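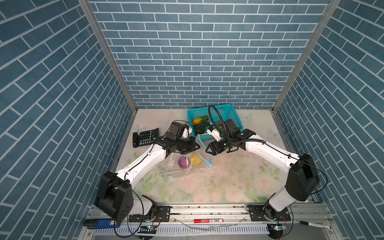 닫혔다고 적힌 봉지들

성공률 95.6퍼센트. 타네티(Tanetti)가 지난 3월 양팔 포장 로봇의 시험 결과를 내놓으면서 맨 앞에 세운 숫자다. 752회를 시도해 719회를 성공했다고 했다. 지퍼백에 채소 모형을 담고, 한쪽 그리퍼로 입구를 잡고, 다른 쪽으로 지퍼를 닫는 작업이다. 발표 자료에는 곡선 그래프가 세 장, '사람 수준'이라는 표현이 네 번 나온다. 어떤 사람 수준인지는 적혀 있지 않다.

이 숫자는 여섯 달을 못 버텼다. 클로디츠(Cloditz)의 시험실에서 나온 기록을 검증업체 맥 스위브너(Mac Suibhne)가 다시 들여다봤고, 성공으로 분류된 719회 가운데 175회에서 봉지가 끝까지 닫히지 않았다는 결론을 냈다. 다시 계산하면 성공은 544회, 비율로는 72.3퍼센트다. 넷 중 하나 넘게 실패하는 기계를 스물 중 하나쯤 실패하는 기계로 팔려고 했던 셈이다.

고의였느냐고 물으면 타네티는 펄쩍 뛴다. 나도 고의라고는 생각하지 않는다. 그런데 고의가 아니라는 말이 그렇게 위안이 되는지는 모르겠다.

문제는 판정 방식이었다. 소프트웨어는 그리퍼가 지퍼를 따라 정해진 거리를 움직이고 나면 '밀봉 완료'를 기록했다. 지퍼가 맞물렸는지는 보지 않았다. 손가락이 슬라이더를 놓친 채 허공을 지나가도 거리만 채우면 성공이었다. 손목에 카메라가 달려 있는데도 그 영상은 판정에 쓰이지 않았다. 녹화만 됐다. 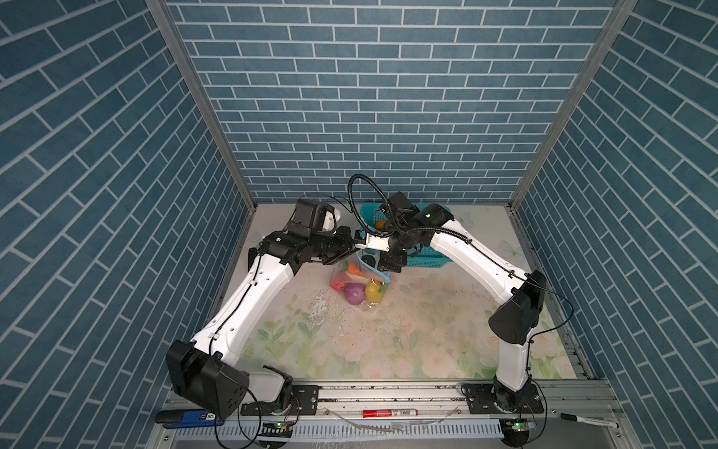
작업대 위의 두 팔. 투명한 봉지에 모형 채소가 들어 있고, 바닥 매트에는 물이 번져 있다.

투명 비닐은 로봇에게 고약한 물건이다. 빛을 받으면 번쩍이고, 안 받으면 사라진다. 잡을 때마다 모양이 달라진다. 업계에서 이걸 모르는 사람은 없다. 그래서 더 이상하다. 어렵다고 다들 인정하는 작업에서 95퍼센트가 넘는 결과가 나왔으면 누군가는 봉지를 뒤집어 흔들어 봤어야 하지 않나. 돈이 들지도 않는다. 10초면 된다.

시스템을 통합한 데나크(Denach)의 설명은 이렇다. 판정 모듈은 초기 개발용이었고, 정식 모듈로 교체할 예정이었으며, 일정이 밀렸다. 교체 예정이었다는 문서도 보내왔다. 읽어 보니 교체 담당란이 비어 있었다.

안전 쪽 이야기는 더 찜찜하다. 양쪽 팔은 같은 봉지를 붙들고 일하니 손끝이 서로 바짝 다가간다. 간격이 기준보다 좁아지면 경고가 남게 되어 있고, 시험 기간에 쌓인 경고는 3829건이었다. 그런데 이 경고는 팔을 세우지 않았다. 로그 파일에 한 줄을 더할 뿐이었다. 한 번 시도할 때마다 다섯 줄꼴로 쌓인 경고를 사람이 일일이 읽었을 것 같지는 않다. 타네티는 실제 충돌은 한 건도 없었다고 한다. 충돌을 집계한 것이 바로 그 '밀봉 완료'를 찍던 소프트웨어라는 점은 덧붙이지 않았다.

젖은 작업대도 마찬가지다. 식품 포장이 목표라면 물은 날마다 만나게 된다. 그런데 시험 보고서의 환경 항목에는 온도와 조명만 있고, 물기를 다룬 항목이 아예 없다. 팔이 올라앉은 레일 바로 아래 선반에 회로 기판이 나와 있는 구조인데 말이다. 데나크는 양산형에서는 기판을 덮개 안에 넣겠다고 답했다. 양산형은 아직 없다.
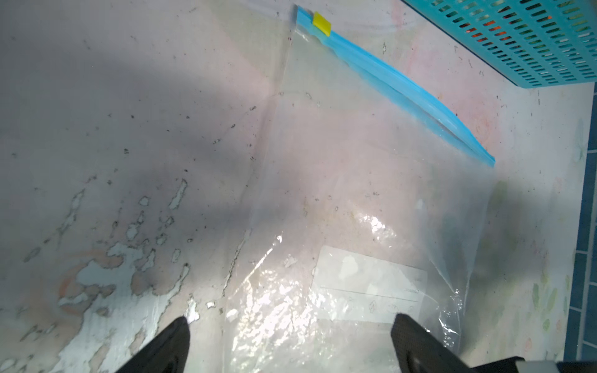
손목 카메라에서 본 지퍼백. 비닐에 반사된 빛이 넓게 퍼지고, 파란 지퍼 끝 가까이에 노란 슬라이더가 보인다.

맥 스위브너의 재검은 싱거울 만큼 단순했다. 손목 카메라 영상을 시도마다 끝부분만 잘라서 두 사람이 따로 보고, 판단이 갈리면 실패로 쳤다. 타네티는 이 기준이 지나치게 엄하다고 항의한다. 일리가 없지는 않다. 반사광이 심한 영상에서는 지퍼가 물렸는지 사람 눈으로도 알기 어렵고, 175회 중 일부는 멀쩡히 닫힌 봉지였을 수 있다. 그렇다면 몇 개가 그랬는지 타네티가 보여 주면 된다. 봉지 실물은 보관하지 않았다고 한다.

보관하지 않은 것이 또 있다. 시험에 쓴 판정 소프트웨어의 당시 버전이다. 지금 돌아가는 버전으로 같은 기록을 넣으면 결과가 다르게 나오는데, 얼마나 다른지는 공개하지 않겠단다. 영업상 비밀이라고 했다.
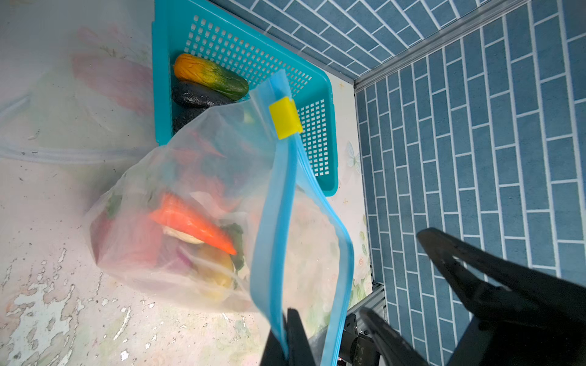
글 봉세린

9월 3일 설명회라는 것도 있었다. 자료 첫 장에 적힌 날짜는 2020년 9월 3일. 온라인으로 열렸고, 질문은 채팅창으로만 받았다. 나는 네 가지를 물었고 한 가지에 답을 받았다. 판정 모듈을 카메라 기반으로 바꾸었느냐는 질문이었는데, 답은 "바꾸는 중"이었다. 경고가 떴을 때 팔을 정지시키도록 고쳤느냐는 질문은 다음 질문들에 밀려 올라가 버렸다.

설명회에서 가장 자주 들린 말은 '교훈'이었다. 데나크도 타네티도 교훈을 얻었다고 했다. 판정과 제어를 한 소프트웨어에 맡기지 말라는 것이 그 교훈이라면, 공장 자동화를 하는 사람들은 오래전부터 알던 이야기다. 불량 검사를 불량을 낸 기계에 맡기는 공장은 없다. 로봇 학습이라는 간판이 붙으면 왜 그 상식을 처음부터 다시 배우는지 나로서는 알 수가 없다.

물론 72.3퍼센트도 아주 형편없는 숫자는 아니다. 흐물거리는 비닐을 두 팔로 다루는 일이니, 처음부터 그 숫자로 나왔다면 나는 꽤 호의적인 기사를 썼을지도 모른다. 하지만 클로디츠의 시험실을 근거로 구매 의향서를 쓴 업체들이 있고, 그들이 본 숫자는 95.6이었다. 타네티는 개별적으로 연락하고 있다고 했다. 내가 전화한 업체 두 곳은 아직 연락을 받지 못했다.

수정된 시험 보고서는 연내에 나온다고 한다. 물기 항목이 들어가느냐고 물었더니 검토하겠다는 답이 왔다.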